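Dovholm Basketball Club — Frequently Asked Questions

Last updated June 2019
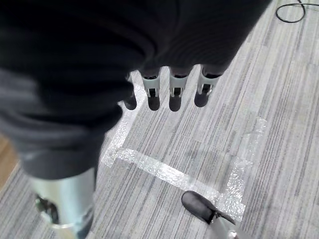

Who can join the winter league?

Any adult who is 18 or older on the first day of registration. You do not need previous experience. We have two divisions, and new players normally begin in the second one.

How much does it cost?

The fee is $100 for the season. It includes your jersey, the court rental and the referees. If you register after the first week of January, the price stays the same, but we cannot promise your jersey size.

Can I register together with my friends?

Yes. Write the same team name on each form. If your group has fewer than seven players, we will add other people to complete the team.

Where are the games played?

All games are at the Mornari Centre, on the lower level. Please use the side door after 6 p.m. — the front one is locked at that hour.

What happens if my team cannot come?

Send a message to the scheduling coordinator, Nafula Mfinanga, at least 24 hours before the game. We try to find another date, but it is not always possible. Without notice, the game counts as a 20–0 defeat.

Which rules do you use?

We follow the FIBA rules with small changes. The clock runs without stopping until the last two minutes of each half, and every team has one time-out per half. Zone defence is allowed in both divisions.

I hurt my ankle in the third game. Can I get my money back?

We return half of the fee if you send a doctor's note before the middle of the season. After this moment there is no refund, but you may give your place to another player.

Do you need referees?

Always! Please speak with Milan Groen at the scorer's table. Training is free and takes two evenings.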